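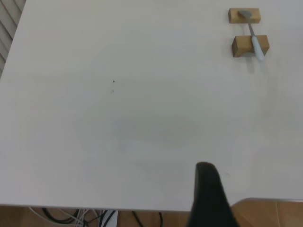 Fig. 1. Spatula on two wooden rests, head on the flat block, handle across the taller one.

Resting a spatula on two blocks

2021-01-23, Teresa Kinsella

A spatula laid flat on a table is awkward to pick up and puts whatever is on its head onto the surface. Two offcuts of wood solve both problems. The method below suits any light spatula with a flat head and a thin shaft. Heavy turners need a wider rear block, covered in the Modar notes.

What you need

One flat rectangular block for the head.
One taller block for the handle, with a shallow groove across the top.
Medium and fine abrasive paper.
A round file, or a dowel wrapped in abrasive paper.
A pencil and a small square.

Cutting the groove

Mark the centre line on the top face of the taller block. Work the file along this line in long strokes, keeping it level. Stop when the handle sits without rolling. A deep groove grips the handle and makes it harder to lift out; a shallow one is enough. Ease the two top edges of the groove with fine paper.

Leave the flat block as it is, apart from sanding the top face and taking the sharpness off the corners.

Placing the blocks

1. Wipe the table and let it dry. Grit under a block makes it rock and will scratch a painted top.
2. Set the flat block down lengthwise.
3. Set the grooved block in front of it, leaving a clear gap. The shaft should cross the gap without touching the table.
4. Lower the head onto the flat block first, then the handle onto the grooved block.
5. Let the tip of the handle project slightly past the front of its block — this is the part you take hold of.

The spatula may lie at an angle across the pair. If it does, turn the grooved block until the groove follows the line of the handle.

Checking

Press lightly on the tip of the handle. If the head lifts at once, too much of the handle is projecting. Slide the spatula back and try again. Then tap the table edge. A spatula that slides needs a slightly deeper groove, or a coarser finish on the flat block.

Finish

Bare wood is fine for a dry tool. For kitchen use, apply two thin coats of food-safe oil to all faces and leave overnight between coats. Do not soak the blocks. Wash by hand, stand on end and allow to dry fully.

Revisions

May: step 5 reworded after a query from Karlijn Hermans, who had the handle level with the block and could not get her fingers under it. The rest of the page is unchanged.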